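Minutes of the Saturday staff meeting, Tomden packing floor

Present: Mi-kyung Sung, Da-eun Ok, Gil-soo Myung, Uliana Pasichnyk and me, Marcela Tichý, writing this up (my turn again!). Trondale night shift sent apologies.

We started late as the kettle was in demand. Last month's minutes were agreed once I'd corrected the spelling of Dovlow.

Shifts. Gil-soo wanted it written down that nobody's hours get cut when the second gripper bench starts in September. Mi-kyung said yes, that's agreed with Dovlow, and she'll put it in a letter to each of us. The early start moves back to 7.30, which cheered me up no end.

Who does what. Da-eun has been on the gripper bench for three weeks and says her wrists are much better, but she misses the chat – you're on your own over there and it's a long morning. We agreed to swap people over every 2 hours and see how it goes. Uliana would like proper training before her turn, and so would I, to be fair. Mi-kyung will book three places on the Nam course.

Numbers. We packed 2928 orders last month. Gil-soo asked if the target goes up now and Mi-kyung said not before Christmas. I've underlined that in my notebook.

Racks and handling. We had a good long natter about the small stuff, mainly how close the fingers should come to a rack leg before the arm slows down.

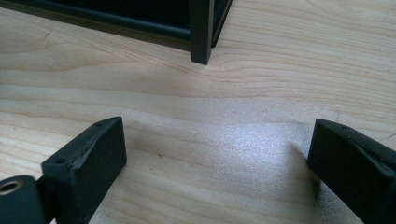 Uliana reckons whoever is on the bench should be able to change the speed without ringing the office, and I'm with her on that. Mi-kyung will ask Dovlow for a login for each of us.

Any other business. The lockers by the back door still stick. Gil-soo will bring his oil.

Next meeting is in the canteen, same time, and Da-eun is doing the minutes.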